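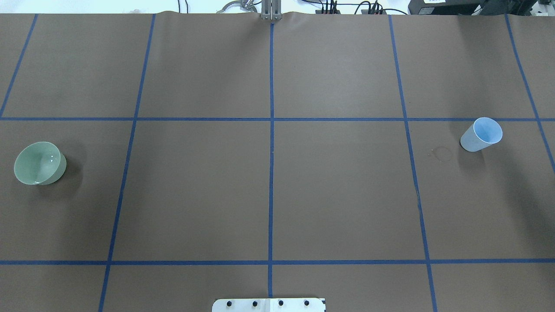
How to lay out a taped grid for an arm that handles cups and bowls

I run the sorting bench at Plemine, where we pack tableware orders for coffee shops, and I've now taped up more tabletops than I ever wanted to. Tshepo Nkuna on the evening shift asked me to write down how I do it, so grab a coffee and let's go!

What you need: a roll of brown kraft paper, blue masking tape, a straightedge, and the dishes you really handle at work. Allow 25 minutes the first time.

Step 1. Clear the bench and roll the paper out toward the arm. Pull it tight from the far side, then the near side, and tape the edges down. Smooth the far edge with your palm as you go (mine loves to ride up there).

Step 2. Find the center line. Stand behind the arm's base, sight straight across to the other side, and run your first strip along that line. Every other strip gets measured from this one, so take your time with it.

Step 3. Add the two crosswise strips. I put one a little past the middle and one close to the base, which leaves a nice deep row between them. That middle row is where the dishes go. The skinny row near the base stays clear, and so does the far one.

Step 4. Now the side strips. Press them down hard with a thumbnail, especially where they cross. Loose corners catch on a bowl foot and then you're doing it all again.

Step 5. Put out your dishes. Start with two, one on each side of the center line. A glazed bowl and a paper cup make a good pair because they behave so differently: the bowl has weight and a shiny curve, and the cup weighs next to nothing. Try the cup upright, then tipped over. Cups get knocked over all day long in a real shop!

Step 6. Write down the cell for each dish before every run. We do 18 runs per layout and then move things. I keep the log on a clipboard, Tshepo likes the tablet, either is fine.

Okay, so what does this change for the people on the bench? For me, quite a lot. I used to sort 62 trays a shift by hand and go home with sore wrists. These days I do the chipped and odd-shaped stuff, plus the setups, and I had to learn to read a run log (it took me until October to feel good at it). I do miss the chatter of a full bench. We also asked for 14 paid hours of training each before anybody's job description got touched, and we got them, so ask for yours early.

Step 7. Swap the paper when it gets stained or torn. Peel the tape slowly, at a low angle, and save the old sheet as a template for the next one.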